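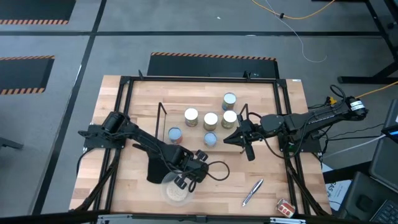

Figure 6.1. A two-armed tabletop cell set out with cans, a bowl of dry food and a few small objects.

Chapter 6
Showing the Robot What You Mean

Think back to the first time somebody let you help in a kitchen. You probably weren't handed a written plan with angles and distances in it. Somebody stood beside you, put a spoon in your hand, perhaps put their own hand over yours, and stirred. A few rounds later they let go, and you went on stirring (with a certain amount spilled, if your childhood was anything like mine). This chapter is concerned with doing the same favor for a machine.

In Chapter 5 we wrote our motions out by hand, one waypoint after another, and by the end of it I suspect you were good and tired of waypoints. They serve very well when every part arrives in the same spot. Now look at the tabletop in Figure 6.1 and imagine writing out a program to gather the cans together. Some are short and some are tall, they stand close to one another, and the thin wire stand beside them would be easy to catch with a finger. Move one can a little to the left and half your numbers are wrong!

So we demonstrate instead, and there are two common ways to go about it. In hand guiding, also called kinesthetic teaching, you take hold of the arm itself and lead it through the job while the joint positions are recorded. In teleoperation you keep your hands off the arm and steer it from some other device, such as a joystick, a glove, or a smaller copy of the arm. Hand guiding is wonderfully easy to pick up, but with two arms to lead at once most of us run out of hands, and your own sleeve tends to get between the camera and the work. Teleoperation takes longer to learn and leaves a cleaner record.

Akinyi Kaijage, whose lab notes I have leaned on all through this chapter, asks her students to record 200 demonstrations of a single task and then sit down and watch every one of them. One February her group kept 193. The other seven had long pauses in them, where the operator had stopped to think, and a robot trained on pauses will learn to pause.

By the end of the chapter you should be able to:

choose between hand guiding and teleoperation for a given task
break a two-armed task into stages before recording it
spot a poor demonstration and say what is wrong with it

Before You Read On

Clear a table and set out six cans and a bowl. Using only the thumb and first finger of each hand, move the cans one by one to the other side of the bowl. Do it 3 times, and have a partner write down which hand you used for each can. Keep the notes, as we will want them in Section 6.2.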